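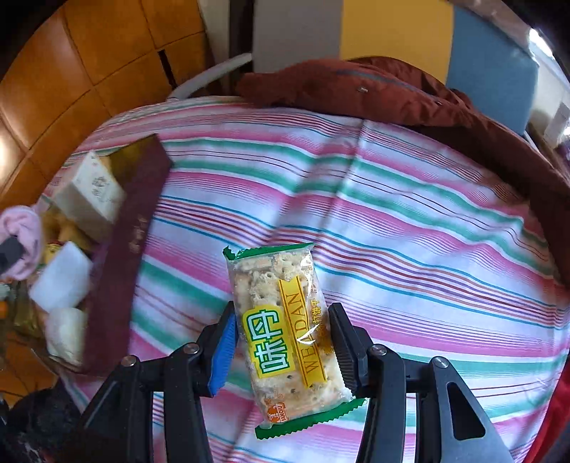

The gift box problem

Home Features Food Travel Homes Letters

Search this site Enter keyword

By Nobuhle Nkosi

I have never believed in the hamper. Someone comes home from a long trip, the bag is emptied on to the bed, and out come the boxes: one maroon, one cream with flowers printed on it, all of it too handsome to throw away and too big for any shelf I own. Somewhere among them, under a jacket, is a plastic packet of crackers. Guess which one gets eaten.

The gift trade would like us to think otherwise. Flodurholm, the department store where I went to be persuaded, has given over a whole wall to boxed biscuits and will sell you a ribbon for the handle. "People want the lid," said Themba Potgieter, who runs the counter. He meant it kindly. I asked what people did with the lid afterwards and he said they kept buttons in it, which I doubt. How many buttons can there be?

My own taste runs to the see-through wrapper with crimped ends. Take the Wei Dan crackers, pale things pricked with holes and dotted with dark seeds, stacked behind a strip of yellow label. You know what you are getting before you open it. A box with embossed lettering tells you only that somebody paid for embossing.

Da-eun Ham, who packs for a living at the removals firm Stetard, is no friend of the box either. She puts crackers in the middle of the suitcase, rolled in a jumper, and says a rigid box at the edge takes the knock and passes it on. I tried this on a flight in September with two packets of crackers and lost a corner off one. She blamed my jumper.

Then there is the unpacking. The magazines (this one included) tell you to do it the same evening, on the bed, sorting as you go — food here, clothes there. Has anyone on our staff managed it? Zodwa Mofokeng on the homes desk swears she has. When I called on a Thursday her case was still in the hall.

What happens in most houses is that the food and the clothes share the striped sheet until bedtime, when everything moves to a chair. I can't see much harm in that, provided the bread is wrapped. Crumbs in a fitted sheet are another matter, and no lint roller I have been sold has ever shifted them.

Precious Zulu, my neighbour, got the big maroon sort of box last year and has yet to finish what was in it. She offered me the last layer. I took the crackers instead and ate them standing up, with cheese.

Contact us | Copyright Trarkier Magazine | Back to top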